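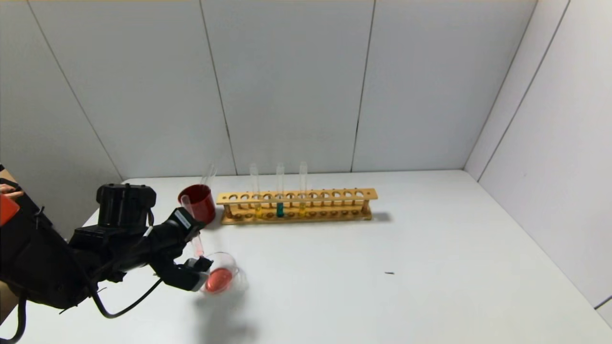 Is the Vatska guidebook enough for a first trip to the island of Ghiță?
For a stay of a week or less, it is enough, but you will need a separate map for the walking paths in the north.

I bought the book in June, before my second visit, and I used it every day for 13 days. It has 388 pages, so it is heavy for a small bag. The author, Catriona Purves, lived in the main town for a long time, and one feels this in the chapters about the old harbor and the spice market. She explains well which ferry to take from Ukinville and where to buy the ticket. The price she gives was still correct.

The history part is my favorite. It tells about the traders, the two forts and the years before independence in clear language, and my husband, who does not like history, read it on the beach until the end!

The weak side is the hotels. Three of the guesthouses in the list were closed when we came, and the south coast receives only a few lines, although the best swimming is there. The bus times are also old. Please ask at the station.

The maps are printed in gray and the street names are very small. I had to hold the page near the lamp in the evening.

I give it 3 stars and a half. If there will be a new edition with better maps, I will buy it again.

Kenna Urquhart, July 22, 2023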